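Two hands, one yellow table: inside the Pondano student handling project

Pondano's robotics club has spent the year teaching a two-armed robot to pick up parts that were never designed to be picked up by a robot. The club meets after classes and enters the Gurness handling challenge as a student team. We spoke with the team captain, a third-year mechatronics student, and with the student who leads the software side. Both asked to be identified by role, as the club credits work to the team.

Why moulded parts

Most student teams start with cubes. The Pondano team did too, and moved on in February.

"A cube tells you whether your calibration is any good," the captain said. "Once it is, the cube has nothing more to teach you. A moulded part with a raised lip has a dozen places you could grab it, and most of them are bad."

The challenge rules, as the captain explained them, give each team a set of parts in unknown positions. The robot has to pick each part, turn it to a set orientation and place it in a fixture. Points come off for drops and for any contact that shifts a neighbouring part. Each run is capped at 300 seconds.

The software lead said the neighbouring-part rule drives most of the planning. "The fingers open wide before they close. If you approach from the side, the open hand needs more room than the part does. So we plan for the open hand first and the grasp second."

Setup and training runs

The practice station is built around a two-level yellow table. The team calls it Lindholm, after the name they gave the first version of their planner. Parts for the main task go on top and smaller items are kept on the lower shelf.

"Black parts on a yellow surface give you good contrast and bad depth," the software lead said. "The edge of the part is easy to find. The inside of a dark cavity is hard, and the depth reading drops out. We had to stop trusting the middle of the part and fit the outline."

Shadows were the second problem. With both arms over the work area, a hand can throw a dark shape onto the table that an early version of the detector read as another part. The team fixed it by projecting the known position of each arm into the picture and masking out the area where a shadow was likely to fall.

"It costs us some of the table on every pass," the software lead said. "We take a second look once the arm has moved – that was simpler than teaching the detector what a shadow is." 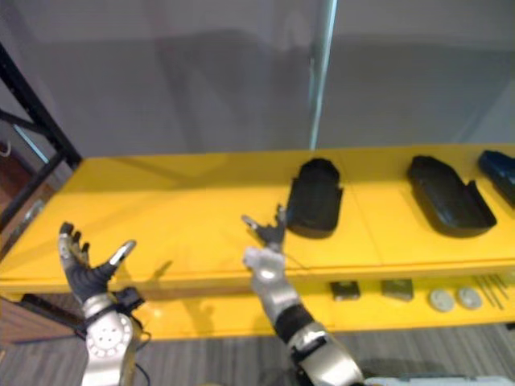 How the two arms share the work

The team divides the table in software. Each arm has a zone of its own, with a shared strip down the middle that only one arm may enter at a time. An arm has to request the strip, wait for clearance and release it when finished.

"It's a traffic light," the captain said. "We tried something cleverer in the first term. It was faster on a good day and it locked up on a bad one."

The multi-fingered hands were a choice the team argued over. A plain gripper has fewer joints, fewer cables and less to go wrong. The captain was in favour of the plain gripper and lost the vote.

"I still think we'd have had a working pick a month sooner," he said. "But a long curved part wants to rotate when you pinch it in two places. With more fingers you can put the thumb inside the wall and spread the load along the outside. Our drop rate on the longer part went down once we did that."

The team logged 200 practice picks on the current grasp set before freezing it. Only 4 ended in a drop. The captain said most of the remaining failures come from starting positions close to the edge of an arm's reach, where the wrist has few angles left to choose from.

What is left to do

Cable routing is next on the list. The forearm wiring has to follow the full range of the wrist without snagging, and the team wants to rework the strain relief before adding any faster motion.

After that comes Flemholm, the team's name for its second planner. It will let one arm hold a part while the other adjusts the grip. The software lead expects it to need 2 terms of work, most of it in simulation.

"The handover is easy to draw on a whiteboard," she said. "Then both hands are gripping the same stiff object and any error in position turns into force. You need the arms to give a little. Ours don't yet."

New members can join at the start of term. No robotics experience is required, although the captain recommends being comfortable with a hex key and a text editor.

Interview conducted 8/31/22. Quotations have been edited for length.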